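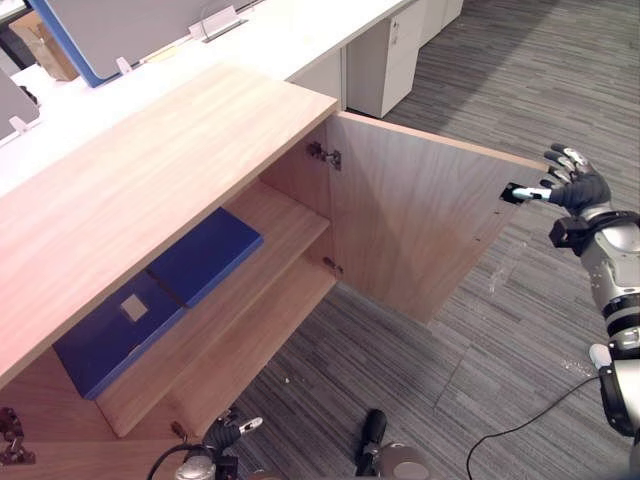
Peltness > Who we are > About us

About the Peltness School of Bookbinding

By Kilian Bühler
Last updated: July

We teach people to make books by hand. Blank books, repaired books, odd little folded books that fit in a shirt pocket, big heavy albums that need two arms to lift. If it has pages and a spine (or pages and no spine, we like those too), there's a good chance somebody here has made one.

The school began as an evening class above a print shop in Flumstead. I'd been repairing hymnals and cookbooks for a living, and a few customers asked if they could watch. Watching turned into helping, and helping turned into a Tuesday group that never wanted to go home! When the print shop closed we took over the lease on the ground floor, along with a cast-iron nipping press that was too heavy for anyone to move out.

We now run 37 courses a year. Most are short. You can come for one Saturday and leave with a pamphlet and a long-stitch notebook, or sign up for the ten-week Foundations course and work your way through case binding, rounding and backing, sewn endbands, and a first try at leather. Foundations is the course I'd teach every day if they let me. Week four is when people sew on tapes for the first time, and the room goes so quiet you can hear the thread pulling through.

Classes stay small, eight at most, and every bench has its own bone folder, awl, knife, and cutting mat. Bring an apron and whatever paper you love. We have plenty of our own, including a good supply of marbled sheets from Thaler, a small workshop up the valley that still combs its patterns in a tray the size of a door. Their blues are wonderful and we use far too many of them.

The other half of our work is the repair bench. Families bring us Bibles, atlases, school yearbooks, recipe binders held together with tape. Since we started keeping a ledger we've sent 1,713 books home, and the oldest students help with the simpler ones: new endpapers, a hinge tightened, a torn page mended with Japanese tissue and wheat paste. We'll always tell you first if a repair will cost more than the book did, and plenty of people go ahead anyway. I'm always glad when they do.

Then there's the Kendby Collection, which came to us as a gift from a retired binder's family. It has more than 2,000 finishing tools, most of them brass, with flowers, stars, acorns, tiny crowns, and one very cross-looking owl. Students can use nearly all of them once they've done the gold tooling weekend. We're still making a printed record of the impressions, and 63 sheets are finished so far. Ask to see them when you visit, they're lovely things to leaf through.

You don't need any experience to start here. We've taught nurses, bus drivers, a pair of twins in their eighties, and lots of people who said they were terrible with their hands and then made a perfectly good book by four o'clock. Glue gets everywhere. Corners come out crooked the first few times, and mine did for about a year.

The shop door is open on Saturday mornings from nine, and you're welcome to come in, smell the leather, and try the press.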